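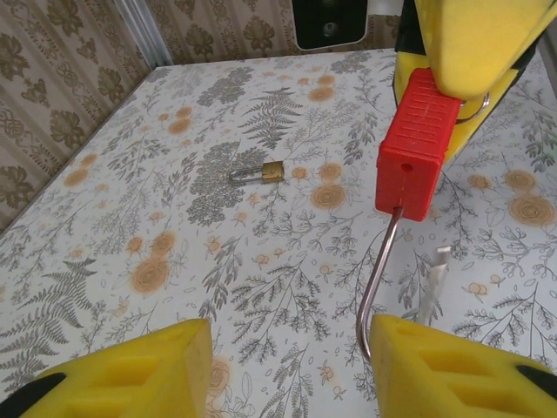 The rule sheet at Trastance runs to 10 lines and is taped beside the door. Angeliki Ververidis wrote most of it. The first line says that no object goes on the table until somebody has written down what it is, what it weighs and which part of it could hurt a hand.

Trastance trains two-armed robots to handle small household hardware: padlocks, hooks, key rings, cabinet latches. Its customers want machines that can tidy a drawer or open a locker. Getting there takes a lot of repetition, and the company has found that repetition is where good practice slips.

"People are careful with a knife," Ververidis says. "They get careless with a hook. It's small, they've handled it 200 times, and they reach in while the arm is still live."

Her second line covers reaching in. An operator who wants to move something by hand stops both arms, says so out loud, and waits for the other person to answer. Stopping one arm is not enough. The two work areas overlap, and the arm that was left running doesn't know that a hand has arrived.

Sharp and pointed items get a section of their own. A hook with a handle is picked up by the handle. When one arm is holding it, the other stays open until the point has cleared its fingers. Soft fingers make this more important, Ververidis says, as foam is easy to tear and a small tear can go unnoticed for a whole shift. Fingers are checked at the start of each session and again after any work with metal points. A torn one is replaced, never taped.

The rules on surfaces came later. Trastance used to train on plain tabletops only, and its robots did badly in real homes, where a table might be covered in flowers or ferns. Now the covering is changed on a schedule and the change is logged. Walls count too. Emiliano Palma, who runs the sessions, asks for at least eight different backgrounds before a task is called finished.

"A brass lock on a white sheet is easy," Palma says. "Put it on a busy print and you find out what the system has learned."

Not everyone likes the paperwork. Operators at Gallardo, a smaller shop that shares the building, keep a shorter sheet and say it works fine. Palma doesn't argue with them, but he points to an audit last August. Out of some 2,000 logged sessions, the ones with missing object records were the ones that had to be done over. The rest could be sorted and checked from the log alone.

Failed attempts stay in the record as well. If a robot drops a padlock or misses a shackle, the session is marked and kept. Deleting it is against the rules, and so is starting over without a note.

The current sheet is dated 7/17/19. Ververidis is working on the next one with a group in Kisdale, and they have not yet agreed on how fast an arm may move while it is carrying anything with a point — Kisdale wants a single limit, and she wants one for each tool.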